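Tuesday, teleop bench, cell 2

Goal for today: finish the flat-piece demos (translucent shapes, both arms) and get a first usable set on paper handling. Hjørdis Eklund on the leaders in the morning, me after lunch.

Setup as last week except as noted. Leader-follower, joint space, followers limited to 30 percent of max speed for warmup and then opened up. Logging through Utia, episode start and stop on the foot pedal. Left follower had drifted at the elbow again, rezeroed against the Hirex block before the first episode. Right was fine. Gripper current limit left where it was for the shapes, dropped two steps for paper.

Flat pieces

Task text: "bring the pieces together in the middle." Start positions shuffled by hand between episodes. Target is 100 kept episodes and we are short by 11. Most discards are the same fault: fingertip comes down flat on the piece, piece slides, operator chases it across the table. Hjørdis gets around this by tilting the wrist before contact and touching the near edge first. I have started doing the same. It does mean the set will be mixed, since my early episodes all go straight down. Tagged them "vertical" and "tilt" in the notes field so they can be split later.

Also a problem when both grippers work close to the midline. No collision check between followers in this build, only the operator's eyes. One light touch, finger to finger, no fault raised. Episode thrown out. Charvát build is supposed to have a soft keep-out between the arms but I have not tried it on this cell.

Wrist views: saturated highlights on the tabletop with the overhead light at full. Turned it down one notch before the paper set. Do not mix exposures within a set.

Paper

Single sheet, pick and lift. Pinch grasp from the edge mostly fails on a flat sheet, fingers close on nothing. What works is pressing one finger down, dragging a short way to raise a buckle, then closing on the buckle. Hard to feel through the leaders as there is no force feedback, so you go by the wrist view. Operator has to wait for the buckle to show before closing. My first few were too early.

Lift slowly. Fast lift makes the sheet swing and the end pose is then different every time. Ending the episode once the sheet is clear of the table and has stopped moving.

A sheet with old creases is easier to pick than a new one, so sheet age matters. Writing it down per episode from now on: new, used, creased. Briltine coating on the fingers is wearing at the tips and grip on paper is worse than in April. Spare pair in the drawer, change both sides at once and start a new set number.

Typical paper episode runs 700 steps. Anything over that is the operator hunting for the edge, trim or drop.

To do
- remaining shape episodes, tilt approach only
- new fingers, redo gripper zero
- check wrist camera time offset against the fixed camera
- ask Hjørdis whether she wants the discards kept for the failure set
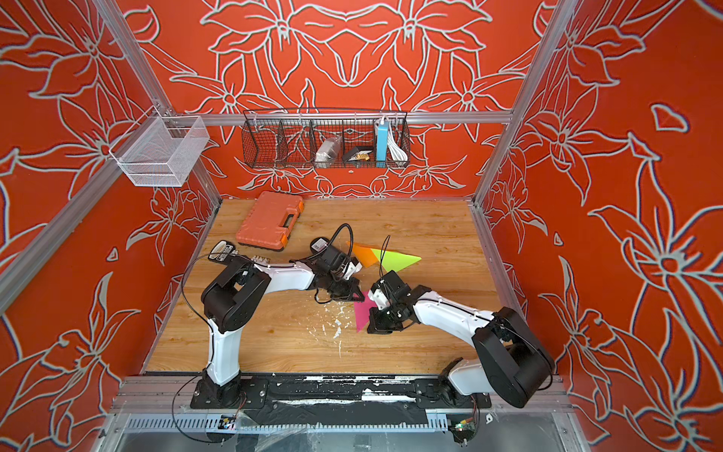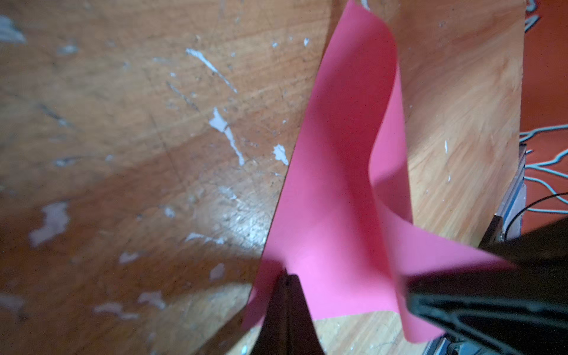 Cell 2. First: both followers at the flat pieces, fixed camera. Second: pink sheet in the fingers, wrist view.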